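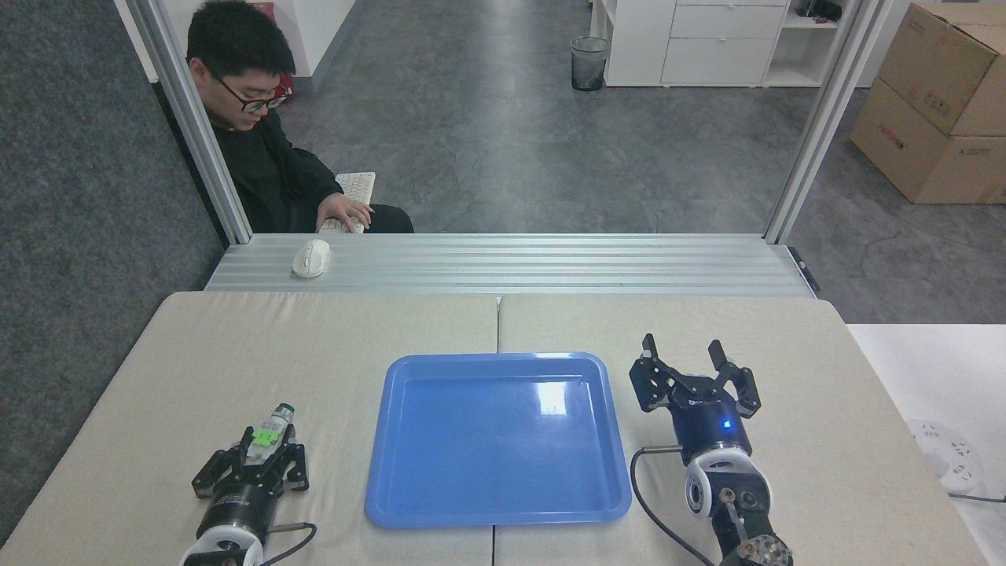

In Praise of the Boring Cell

There is a kind of person who loves a robot cell for its arms. I used to be one. Then I spent a few years keeping cells alive, and these days I walk in and look at the tablecloth.

I mean this. Our two-arm bench has a beige covering with a seam down the middle, and that seam has settled more arguments than any manager we've had. The blue tray sits across it. Left arm works the left, right arm works the right, and the tray is where they meet. When somebody tells me the cell "drifted overnight," my first question is where the tray is. Trays move. People lean on tables. A sleeve will shift a tray the width of a finger and the owner of the sleeve will spend Friday afternoon retuning a controller that had nothing wrong with it.

Apostolos Vlachopoulos, who taught me most of what I know and charged me for it in coffee, kept a logbook for the old cell in Toledo. It ran to 1,696 entries. I read all of it one slow August, expecting drama. There were two real mechanical failures in there. The rest was cables, screws, wrinkles, light, and a long feud with an air vent.

Cables deserve their own paragraph, so they get one. Every arm I've looked after has a cable that leaves the wrist, wanders out into the world and comes back when it feels like it. On the drawing it's a tidy curve. On the bench it is a loop hanging near whatever you least want it to touch. You can tie it down close, and it looks wonderful until the wrist turns all the way and the connector pays for your good taste. Or you can leave slack, and the slack will go looking for the rim of a tray. I leave slack. I then take the arm by hand through the ugliest pose it will ever be asked to make and watch the cable the whole way. It takes a few minutes and I have never once regretted it, which puts it ahead of most of my decisions.

Then there's the shine. Glossy trays are cheap, easy to wipe and terrible to look at if you happen to be a camera. A ceiling light lands in the bottom as a hard white square, and your software, which is very expensive and not very bright, has opinions about the square. The people at Bresau sent us a long document on correcting for this. I'd suggest a dull tray. Failing that, move the lamp.

Clear bottles are the same misery in another shape. A little see-through bottle with a green cap is, to most vision systems, a green cap with a rumor under it. So you set up on the cap, and you check the grip by eye, slowly, with one arm holding the bottle and the other parked open and out of the way. Empty fingers wide, nothing between them, no plans. I insist on that last part. Two arms learning their manners at once is how you buy new fingertips.

Zoi Manolakis thinks I'm a crank. She runs the cells at Clarville and believes the machine should cope: wrinkles, glare, a nudged tray, all of it. If it can't handle a messy table, she says, it can't handle a customer. She's right about the customer. But I've noticed that her cells cope best in the week after she has quietly straightened everything, and I've noticed it out loud, and we are still friends.

My quarrel is with the order of things. Mess is a fine test for a machine you already trust. It is a rotten place to begin, since you can't tell a bad gripper from a bad tablecloth. Start dull. Flat cover, known tray, one object, one arm. When that works so reliably that you're ashamed to be paid for watching it, rumple the cloth.

A shop I visited for Skuduria had skipped all that. Lovely arms. They had run 1,000 cycles and logged 1,190 faults, a ratio I still think about in the shower. I asked to see the screws on the finger mounts. There was a pause, and then somebody went off to find a hex key.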